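Protokoll der Hausversammlung, Gemeinschaftsraum Haus Eltthorpe
So 18. Juni, nach dem Frühstück

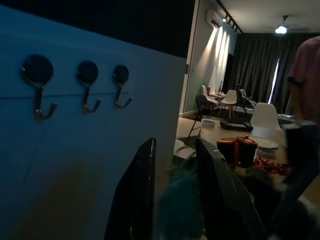 TOP 1: Garderobe
Zur Abstimmung stand, ob die drei Haken an der weißen Wand als Garderobe für das ganze Haus genügen. Die Befürworter verwiesen darauf, dass jeder Haken unten doppelt ausläuft und man deshalb zwei Sachen daran hängen könne. Dagegen wurde gehalten, dass zwei nasse Wintermäntel an einem Haken im Dezember etwas anderes sind als zwei Geschirrtücher im Juni. Die Firma Elness gibt im Angebot eine Traglast von 5 kg je Haken an. Wie das gemessen wurde, steht dort nicht. Die Versammlung nimmt die Zahl zur Kenntnis, glaubt sie aber vorerst nicht.
Beschluss: Probezeit bis Dezember. Rucksäcke bleiben bis dahin auf dem Boden. Weitere Haken werden nicht bestellt.

TOP 2: Licht
Die Strahler an der Schiene leuchten die Wand an. Am Tisch hat davon niemand etwas. Der Vorschlag, einen Teil zu drehen, wurde schon im Winter angenommen und ist nicht umgesetzt. Er wird hiermit zum zweiten Mal angenommen.

TOP 3: Klimagerät
Angebot für die Wartung: 600 Euro. Auf die Frage, was darin enthalten ist, lag nur das Wort "Komplettpaket" vor. Abgelehnt, bis eine Aufstellung kommt. Für einen neuen Filter werden 60 Euro freigegeben, gegen Quittung.

TOP 4: Sommerfest
Die Gruppe Crăciun möchte den Raum am selben Abend wie der Spielekreis "Briten". Beide versichern, man werde sich nicht stören. Die Versammlung hat Zweifel und bittet um eine schriftliche Einigung, sonst bekommt keiner den Schlüssel.

TOP 5: Verschiedenes
Liegen gebliebene Schirme: Abholung bis Monatsende.
Das letzte Protokoll wurde ohne Änderung genehmigt, zwei Enthaltungen.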